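Wrist camera picture drifts after finger change, gripper stops short

Posted in Arms and grippers, December 2021

Kurniawati Tambunan

We run one small arm on a white table as a pick and place trainer. Two black fingers, camera on the wrist looking down between them. The job is lifting soft toys onto a plate and off again. It went well until I swapped the left finger because the old one had worn at the pad. Now the gripper closes fine with nothing in it, but when it comes down over something small it lands off to the left and one finger touches first. Larger things it still picks up, probably because there's more to grab.

I've redone the home position and it made no difference. The fingers are the Grindolmont ones with the row of screw holes, and I used the same holes as before, or thought I did. Controller is a Kamath. Do I have to do the whole camera calibration again or is there something to check first? It takes me most of an afternoon and I'd like to avoid it.

Paula Stanciu

Check the fingers before you touch the calibration. The camera doesn't know you changed anything. It still sees the table from the same spot, so if the mount wasn't disturbed the old numbers should be good.

Power off, then open the fingers by hand and look at them side on. On the Grindolmont fingers the holes are close together and it's easy to go one out. If both tips don't meet on the centre line, loosen the new one, close the gripper on a flat piece of bar, and tighten while it's held. Do the screws up a bit at a time, alternating. I put a drop of medium threadlocker on mine after the second time they worked loose - not the permanent kind.

Next, put a dot of tape on the table and drive down to it at slow speed. Stop at 40 mm above and look at the camera view. The dot should sit halfway between the tips. Go down to 3 mm and look again. If it's off by the same distance at both heights, your tool centre is wrong and you can correct it in the Kamath tool page without recalibrating. If the error changes as you go down, the camera or the whole gripper is tilted and you'll have to do the long job, sorry.

Also wipe the lens. Use a dry microfibre cloth and keep your thumb off the bracket.

grusto_shed

had the same on ours in June, was the cable. it was tied too tight at the wrist and pulled the camera over when joint 6 turned. cut the tie and leave a loop. might not be yours

Kurniawati Tambunan

Thanks both. It was one hole out, as Paula said. I reset it against a bit of bar and the tape dot is now in the middle at both heights. The cable had some slack already but I've given it a bit more. Small items are back in the program, with the speed held down for now.

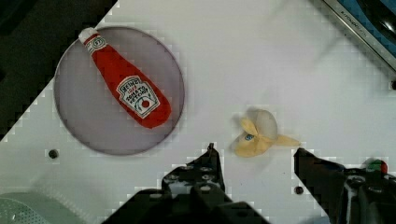

I'll leave it at the slow setting for the next 300 cycles and check the screws again after that. If they've moved I'll try the threadlocker.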